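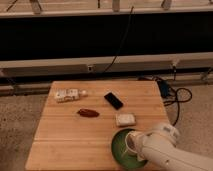

6 Safe working at the bench

6.1 Scope

This section applies to all table-top pick-and-place work carried out with a Dudach arm and the Cuser controller. It covers preparing the table, setting the limits, running a task and stopping. Calibration is covered in section 8.

The person at the controller is referred to as the operator. One operator is responsible for one arm at any time.

CAUTION: Read 6.3 and 6.6 before switching on the motor supply.

6.2 Preparing the table

1. Switch off the motor supply and check that the power lamp on the controller is out.

2. Wipe the table top and let it dry.

3. Check that the table does not rock. Adjust the feet if necessary.

4. Place only the objects named on the task sheet. Leave a gap between neighbouring objects that is wider than the open gripper fingers.

5. Place bowls and other open containers within easy reach of the arm, so that the elbow stays bent when the gripper is over the rim.

6. Lay bottles on their side unless the task sheet says otherwise. Caps must be fully tightened.

Note: Do not use glass, blades, aerosols or open liquids. Any electrical item used as a test object must be disconnected from the mains and must have its battery removed where the design allows.

6.3 Cables and floor

1. Coil spare cable length and keep it on the floor, outside the area swept by the arm.

2. Secure hanging cables to the rail with Irno clips if they can reach the table top.

3. Keep power adapters off the table.

4. Keep the operator's standing position and the route to the stop button free of cable.

CAUTION: A cable caught in the wrist joint can pull the controller off its shelf. Stop the arm before freeing it.

6.4 Setting the limits

1. Switch on the motor supply and select Limits on the controller.

2. Set the maximum tool speed to 200 mm/s. For a new task, use 40 mm/s until one full cycle has been completed without a stop.

3. Set the lower height limit to the table surface, using the Baird gauge block.

4. Save the limits. The controller shows code 322 if a value has not been accepted. Enter the value again.

6.5 Running a task

1. Confirm that all persons are outside the marked area.

2. Announce the start aloud.

3. Start the task and keep one hand at the stop button.

4. Watch the fingers as they enter a container. Contact with the rim is permitted at the reduced speed only. If the container lifts or slides, press stop.

5. Do not reach in to straighten an object while the arm is powered, even if it is at rest.

6.6 Stopping and restarting

1. Press the stop button. The brakes engage and the arm holds its position.

2. Switch off the motor supply before removing anything from the gripper.

3. Support the forearm with one hand when using the manual brake release.

4. Record the stop in the bench log, with the task number and the cause. For code 37 (joint overload), also inspect the finger pads for wear.

5. Return the objects to their starting places and repeat 6.5 from step 1.

Section last revised 17 August 2021.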